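Garnet vs. spinel, help me settle this

facet_fern
So excited about this one! Picked up an old red stone at the Broston gem show, 2 carats, and the dealer swore it was spinel. My refractometer says garnet (I think?). 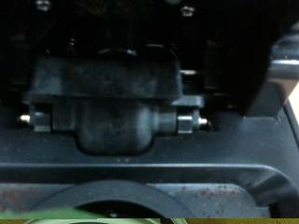

The reading was way above 1.72, and I checked it with the light turned both ways. Gorgeous color too, like cherry juice!

Cular
Spinel can read high if it has a lot of chromium. I wouldn't call it garnet yet.

facet_fern
Good point! I'll try the magnet tonight.

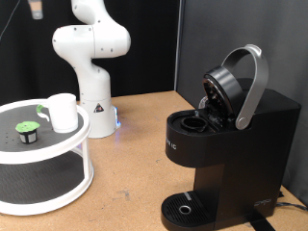
I have a strong one from Collero and the stone is loose, so I can float it and see if it drifts.

Daryna Pavliuk
Love the float test! Most red garnets move right away. But Cular, "way above" is a stretch for any spinel I've had on my bench.

Cular
Fair, but the contact fluid gets old and readings wander. Mine did in October.

facet_fern
Magnet update: it chased the thing across the bowl! Garnet, and I love it even more. Paid 600 for it though, ouch.

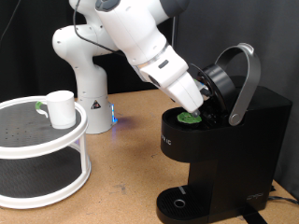

Re: Garnet vs. spinel, the price

ishida_cuts
For 600 I'd ask the dealer for a refund. Wonderful stone or not, he sold you spinel.

facet_fern
I'll write to him, but I kind of want to keep it!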